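The Class That Teaches a Machine to Shop

By Gwendolyn Dunleavy

The students at Temeck call the course simply "Market." In the catalog it has a longer name, with the words manipulation and service in it, but I never heard a person use that name in the corridor. When I asked for the room, a young man pointed up the stairs and said, "Market is on the third floor, follow the carpet."

I came to write one page about a student project. I stayed for most of a semester, and I understand now why the waiting list is long.

The idea belongs to Verna Kowalczyk, who taught machine design for many years before she began this course. She was tired, she told me, of final projects in which a robot lifts a wooden cube and puts it down again. "A cube is polite," she said. "It waits for you. I wanted my students to work with something that is not polite." So she chose the grocery counter. A team of four students receives a humanoid robot with two arms and two hands, and from September until the last week they must teach it the work of a person who packs and weighs vegetables.

The robot is named Tasia. The name was given by the first group in this course, and each new group may vote to change it. Until now they have always kept it.

A difficult object

Before the course I had not thought much about plastic bags. Now I think about them in every store. A bag has no fixed shape. It sticks to itself, it folds under its own weight, and when you take it by one corner the rest goes somewhere else. For a camera it is also a problem, as the surface shines and the printing on it bends with every crease.

Lucinda Escobedo, a third-year student, is responsible for the hands in her team. She keeps a notebook in which every attempt has one line. When I visited in the tenth week the last line had the number 618. Many of the lines contain only the word "slipped." She showed me also a page where she had drawn her own fingers, in pencil, from four sides, while she picked up a bag from the kitchen table at home. "My roommate thought I was ill," she said.

Her teammate Desmond Esposito came to robotics from another direction. He worked two summers in his uncle's produce store, and he is the only one in the group who has weighed onions for money. He insists on small things the others would not notice. The customer must be able to read the scale, he says, so the arm should not stay in front of the display. The bag must lie fully on the tray, or the weight is wrong and the customer is angry. He wrote these rules on a sheet of paper, and Kowalczyk liked the sheet so much that she copied it for all the teams.

One thing surprised me in their way of working. I expected that the students would sit at the computer and write code the whole day. They do write code, but a large part of the time goes to repeating one movement by hand, with one person guiding the arms and another one watching the screens. Each good repetition is saved. The team needs 200 good ones before they are allowed to train, and this is slow work. They take turns, and there is a rule that no one guides for longer than half an hour.

I asked Bernadette Ostrowski, who assists in the course and grades the reports, if the students get bored. She thought about it for some time — she is a person who does think before she answers. "Yes," she said. "And I take this as a good sign. In the first weeks they are excited by everything, and then they don't see anything. When they are bored they begin to see."

The weighing station
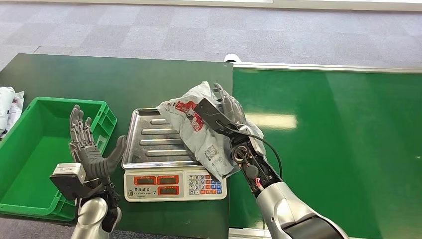
Tasia at the scale with a bag on the tray, and two views from close to the hands.

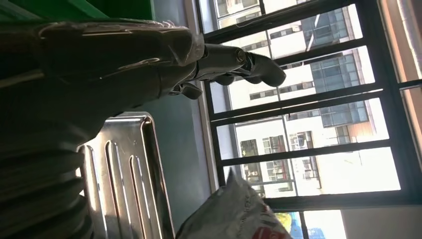
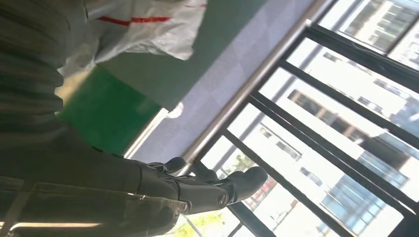
What the grade is for

The final test takes one afternoon. Each team gets a list of goods and a time limit, and guests from outside play the customers. The guests are asked to behave normally, and this means that they talk, lean on the counter, and change their mind about the tomatoes.

Half of the grade comes from the test. The other half comes from a report, and Ostrowski reads it strictly. She wants to know what failed and why the team believes it failed. The best report of last year described a robot that completed hardly any orders. The team had discovered that their camera was fixed a little loose, and that every mistake of the hand came from this. They received the highest mark in the class. The team that finished first in the test was, I was told, a bit offended.

Escobedo will write the chapter about the fingers. Esposito wants to add a part about price labels, which is not required, and the others are trying to talk him out of it. When I left they were still discussing it at the door, with their jackets on, and Kowalczyk was waiting behind them with the key.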